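How I Keep Tulips Going All Week

I buy tulips every Monday from the first hint of spring until the shop runs out, and for years mine flopped over by Wednesday. Then my neighbor Kai-wen Choi showed me what she does, and I've been copying her ever since!

Start with tight buds. You want the petals still closed, maybe with a little green left at the base. Get them home fast and leave the paper on for now.

Roll the whole bunch up snugly in that paper (newspaper works too), heads just covered, and trim an inch off the stems with a sharp knife. I use my old Vogler paring knife. Stand the roll in cold water for 60 minutes or so and go do something else. The stems drink and stiffen up while they're held straight.

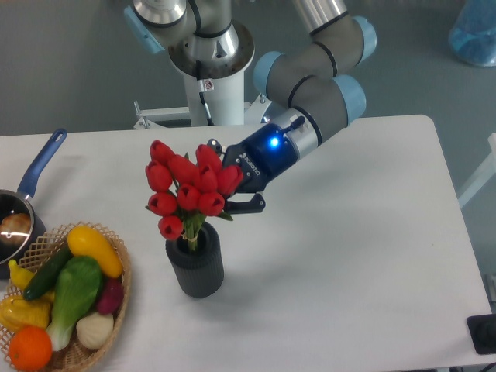 Now pick your vase. Tulips like a tall one that comes about halfway up the stems, with a fairly narrow mouth so they lean on each other a bit. I'm partial to dark vases with red flowers, but use what you have. Pull off any leaves that would sit under water, keep a few up top for looks, and drop the stems in one at a time, turning the vase as you go.

Go easy on the water! I pour in 500 ml, cold, and top it up every morning. Tulips keep growing after they're cut, so expect a different shape by day three. I snip the stems again then and shuffle the tall ones toward the back.

Keep them away from the fruit bowl, and please don't mix in fresh daffodils, the sap is rough on tulips.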